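Household Storage and Surfaces
Unit 4 handout: Small shelves, worktops and the things left on them
Tutor: Usa Chareonsuk

Bring this sheet to the practical. The reading for this unit is the Dogar booklet, sections 2 and 3. Section 4 is not needed until December.

1. What a small rack is for

A rack that stands on a worktop does one job: it lifts small things off the surface so that the surface can be used. It is not a cupboard. Anything on it can be seen and will get dusty, so it suits items that are picked up most days and put back.

Two tiers are enough for most corners. The top tier takes boxes and jars, which are easy to grip from above. The lower tier takes smaller and flatter items, which should sit near the front where a hand can get at them. A raised rim matters more than people expect when buying — without one, anything round ends up on the table.

Setting a rack across a corner at an angle uses up more of the worktop than pushing it flat to the wall, but both ends can be reached. Try it both ways before deciding.
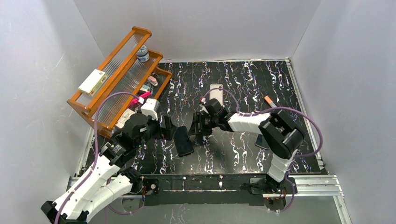 Should everything on a rack be kept with its own kind?
Only where there is enough of one kind to fill a tier. On a small rack, sort by how often the thing is used and leave it at that.

2. Open shelves and solid shelves

Shelves made of rods or slats let crumbs and dust fall through. This keeps the shelf itself cleaner, but the table underneath needs wiping more often. Narrow items can tip into the gaps, so lay them across the rods and not along them. Clear rods show marks less than painted ones but they do scratch. Use a soft cloth.

Wooden rims should be wiped with a damp cloth and dried straight away. Do not soak them.

3. Dark worktops

A black surface with pale veining is popular at the moment. Points to note for the written task:

Dust and dried water marks show up on the dark parts.
Small pale items are easy to lose against the veins.
A plain pale wall behind it helps, as it throws light back on to the surface.
Joins and corners collect dirt and should be done first, before the middle.

A phone put down on a worktop is the item students most often leave out of their lists. It has no fixed place, so it travels. Give it one spot, and clear that spot when you clear the rest.

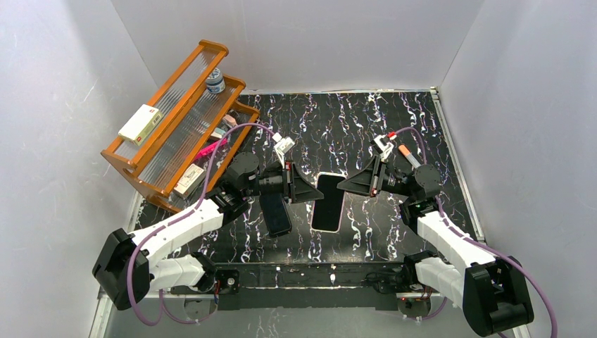 Nana Tetteh disagreed with this last point when the unit was taught before, and said that a phone is in the hand too often to be given a place, so the better rule is to keep it off the work surface altogether. Either answer is accepted in the written task if you give your reasons.

4. Written task

Choose one worktop at home. List what is on it, say which items belong there, and draw a plan of where you would put a two-tier rack. 300 words, plus the plan. Hand in to Shamim Bukhari at the Onance desk before 4 pm on the day of the practical. Put your name on the plan as well — they do get separated.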